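Buvo sim notebook, May
Stop-and-release fault, left arm

9:10 a.m. We have it! The left arm lurch that has been bugging us all spring finally happens on demand, and I want to get everything down while it's fresh. Pylyp has it on his machine too, same build, same seed, same jump. I can't say how nice it is to have a bug that holds still.

Short version for anyone picking this up cold: you hit the soft stop while the arm is moving, the arm freezes like it should, you clear the stop, and before any new command goes out the arm takes a hard swing in whatever direction it had been going. In the sim that costs us a reset. On the Salcedo arm it could cost somebody a wrist, so the real arm stays locked out until this is closed. Itziar has the key and has been told not to be talked into anything, including by me.

Setup was the Tarneldale room with the stock layout, no edits. Left arm on the reach task, right arm parked. Stop sent by script so the timing is the same each time, held for 2 seconds, then cleared. All logging on, wrist and head views saved along with the joint logs.
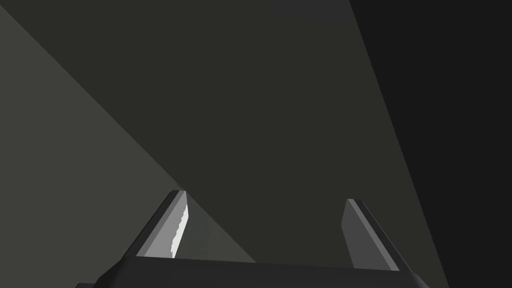

Why does the arm move when the stop is cleared and no new command has been sent?

The stop freezes the joints but leaves the target running. The smoothing filter keeps adding up the last speed it was given, so by the time the stop is cleared the target is far from the arm, and the controller does its job and chases it.

10:30 a.m. Full batch done. I replayed 600 saved reaches, each with a stop dropped in at a random point, and got the lurch in 20 of them. That sounded low to both of us at first, given how bad the fault is. Then Pylyp sorted the log by joint speed at the moment of the stop and it fell right into place. Every lurch came from a stop that landed in the fast middle stretch of a reach. At either end the arm is slow, the target hardly drifts, and whatever jump there is gets lost in the normal settling. So the fault is in every run. We only notice it when the arm was going fast enough to throw the target a long way.

I had been blaming the joint limits for this, for the record. Three pages back I wrote "limits, almost sure." Crossed out now. The limits are fine.

Also not the cause:
- the network delay setting (turned it off, same lurch)
- the new gripper mass (put the old value back, same lurch, a hair faster)
- the physics step, which stayed at 1,000 per second the whole time, and halving it changed nothing worth noting

The plot that settled it is target position against real position for the shoulder joint. Flat line for the arm, and the target sailing off on a nice straight slope for the whole length of the stop. It's a lovely plot. I printed it and put it over the bench.
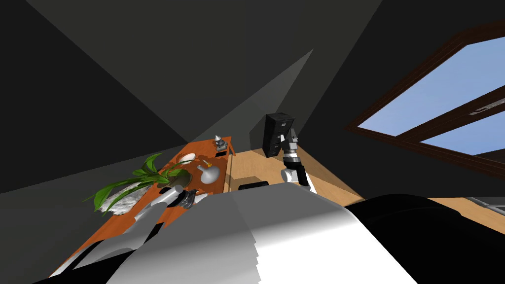 Clearing the stop safely comes down to how much free space the arm has on the side it was headed for, and that's where our test poses have been too kind. We did most of our early checks with the arm out over open floor, where a swing hits air and just looks silly. The reach task is much meaner. With the left arm across the near edge of the table and the gripper hovering right by the base of the plant, there's hardly any room below the fingers before they meet wood. Even a small downward jump from there is a hit. I'd like that to be the standard pose for every stop test from now on, ahead of the open-floor one. And it should go in with the right arm raised, cabinet behind it, so we also see what a jump does on that side when it has something to run into.

Noon. Called Adoración at Trusora, who wrote the original filter. She knew what it was before I got to the end of the sentence. The filter was made for a hand controller where letting go of the grip sends a zero speed, so the last speed was always zero by the time anything froze. Our script stop skips that step. She was great about it and sent over her old test file, which I'm going to borrow heavily from.

1:45 p.m. Fix, first try: send a zero speed along with the stop. Works from the script. Pylyp asked what happens if the message with the zero in it gets lost, and the answer is that we get the same lurch as before. So that's out. A stop can't lean on a second message showing up.

Fix, second try: while the stop is on, the filter copies the real joint position into its target at every step and clears its stored speed. When the stop is cleared the target is sitting right on top of the arm and there's nothing to chase. Reran the same bad 20, and not a twitch! The arm just stays put till it's told to go. I ran one of them over and over purely for the pleasure of watching it do nothing.

One catch. The real arm sags a little when the brakes are on, and if we copy the sagged position we start from there, which is right for safety but means the reach picks up slightly low. Over open floor, who cares. By the table edge I do care. Dougal thinks the planner should replan after any stop anyway and never resume the old path. I think he's right, though it's more work than I wanted this month.

3:20 p.m. Changes in the branch:
- filter follows the real position while stopped
- stored speed cleared on stop and again on clear
- controller refuses to leave the stopped state if target and arm don't agree
- a log line whenever it refuses, with both positions in it

The third one is belt and suspenders, but I sleep better with it. I tested it by switching off the first change on purpose, and it refused to clear on the very first fast stop. Good little check. It stays.

Still open:
- full batch again with the fix in, overnight
- same thing for the right arm, which shares the code but has its own settings file (ask Ravinder which one is live, I found more than one)
- stop during a grasp, with something held. We haven't tried this at all and I don't want to guess
- replan after stop, Dougal to sketch it
- Itziar wants to see the overnight log herself before the Salcedo lockout comes off, and wants the first real test at low speed with the arm area roped off. Agreed on both.

4:50 p.m. Batch is running. Pylyp's machine has the right arm set, mine has the left. Please don't reboot either one.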